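Fitted sheet

From the Nestus household wiki. This article needs more sources.

A fitted sheet is a bottom sheet with elastic sewn into the corners or around the whole hem, so it grips the mattress. Goes under the top sheet or duvet. Also called a bottom sheet, contour sheet (older catalogs).

Construction

Cut from one rectangle of cloth. A square is taken out of each corner and the two raw sides are sewn together, giving a pocket. Elastic then goes in one of two ways: short lengths at the corners only, or one continuous run around the hem. Corner-only is cheaper and pops off sooner. All-round holds better but bunches in the dryer and is a pain to fold.

Pocket depth is the figure people forget. A shallow pocket on a deep mattress will ride up at the corners. A deep pocket on a thin mattress leaves slack, and the slack shows up as ripples across the top. Measure the mattress with any topper on it.

Fabrics

Cotton percale: plain weave, crisp, wrinkles. Cotton sateen: smoother, heavier, snags more easily. Jersey: knit, stretchy, forgiving about size. Linen: rough at first, softens with washing. Microfiber: polyester, dries fast, can feel warm. Flannel: brushed cotton, for winter mostly.

Thread count is printed large on the package. A count of 700 usually means plied yarns counted seperately, and does not by itself mean a better sheet. See Thread count.

Color

White was standard for a long time. Olive, khaki, clay and grey are common now, often sold to go with fabric headboards in grey or brown. Muted greens shift a lot with the light, and look greyer in a dim room than in daylight. Dark colors should be washed alone the first couple of times.

Fitting

Start at a head corner, then go diagonally to the foot. Do the other 2 corners after that. Where the bed stands against a wall, do the wall side first, while the mattress can still be pulled out a little. Tuck the hem well under, not just over the edge. Smooth from the middle outward with a flat hand. Soft folds left in the top mostly come out if you pull the hem again on the open side.

With a padded headboard, leave a hand's width while working, then push the mattress back. Channel-tufted panels (the tall vertical kind) collect lint in the seams, so run a brush down them when the bed is stripped.

Washing and storage

Every 7 days or so is the usual advice, warm water, low heat. High heat kills elastic. Take it out promptly. Other laundry gets trapped in the corners, check before folding. To fold: tuck corner pockets into each other, lay flat, turn the elastic edges in, fold in thirds. Or roll it and stuff the whole set inside one pillowcase, this is fine too.

Common faults

Corner pops off: pocket too shallow, or elastic gone. Pilling: short fibers, blends are worst. Sheet turns round on the bed: wrong size, or long side put on the short side. Some makers sew a tag at the foot to help with this, placment varies.

See also: Flat sheet, Mattress protector, Headboard, Bed skirt

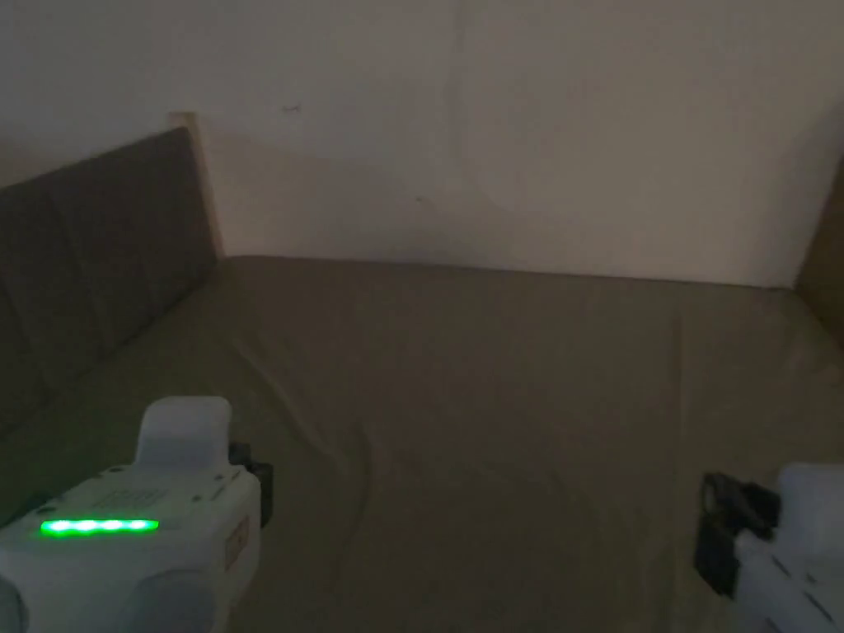
Belkadi: the fitting section should mention sheet straps. Mine crept up at the wall corner every night until I clipped straps under the mattress, and a deeper pocket hadn't helped at all. Could someone add a line on them after the diagonal part?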